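Plunel handover study: common questions
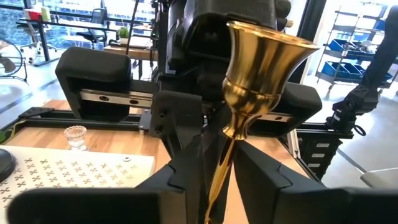

What was tested?
Whether a policy trained on wrist camera views can pass an object from one arm to the other. We call the method Flovel.

How much data did you use?
1569 demonstrations, all teleoperated. We held out 40 for validation.

Does it work on objects it hasn't seen?
Partly. It did well on 11 new objects with long handles and poorly on flat ones.

Is the code available?
Yes, from the project page. The weights were added in March.

Who do I ask about the data format?
Emiko Kawaguchi.

Comments

wijaya_r: Does the 2000 step limit include the reset?

Emiko K.: No, the reset is separate.

tmb: Thanks, the loader runs fine now.

Contact | © 2020 Plunel | Back to top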